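Part-time Lettings and Keys Assistant, Brirnbridge

Sterkivley Rooms lets out halls, studios and meeting rooms to clubs, classes and small firms across Brirnbridge. We need a part-time assistant to look after bookings and keys at our Owusu Street office. The post is 16 hours a week, mornings only, starting in January.

Most of the job is done at the front desk. You will answer the phone, reply to emails, take bookings and hand over keys. When a hirer brings a key back you will sign it in, hang it up and note anything they tell you about the room. We took 1,519 bookings last year, and the diary has to be right. Two groups turning up for the same hall is the complaint we most want to avoid.

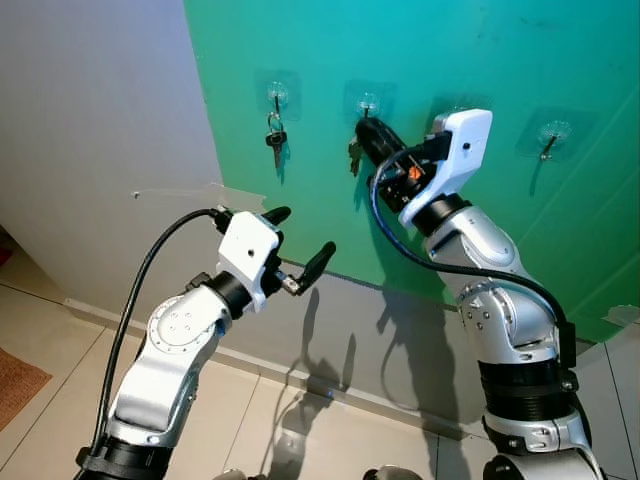 A key on its hook, on the green panel.

You will also visit the rooms. Once a week you will walk round our 3 buildings, all within a short distance of the office, and check that lights, heating, locks and fire doors are in order. Small faults go in the repairs book. Larger ones go to the manager the same morning. You won't be expected to do repairs yourself, but you should be willing to move chairs, put out a sign or mop up a spill.

Some hirers have been with us for many years and have their own ways of doing things. Others have never booked a hall before and will need the form explained to them.
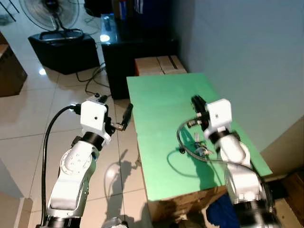 The terms of hire are two pages long and you will get to know them well. Deposits, late cancellations and evening access cause the most questions. You will have full training on the booking system, which we changed last spring — if you have used a shared online calendar you will find it simple enough.

What we are looking for:

You should be polite on the phone and able to write a short, clear email. You need to be tidy with records. Experience in a school office, library, hotel or similar would be useful, but we will consider anyone who can show they are reliable. The Tarkov Hall has stairs and no lift, so please tell us if this would be a difficulty and we will arrange the visits differently.

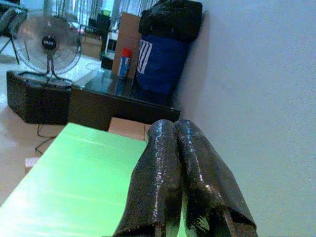

Bright green board, seen at an angle.

Hours are 9am to 12.15pm, with one slightly shorter morning to be agreed. There is now and then an evening handover in the busy months, and you can take the time back. Holiday is worked out in proportion to the hours. There is a 3 month trial period.

To apply, send a CV and a letter of no more than one page to Tumaini Shemweta, Lettings Manager, at the office address, or leave them at the desk before noon. Please give two referees, one of them a recent employer or tutor. We will not contact them before interview. Interviews are held at Owusu Street and last half an hour, with a short exercise on the booking diary.

© Sterkivley Rooms, Owusu Street, Brirnbridge | Contact us | Terms of hire | Back to top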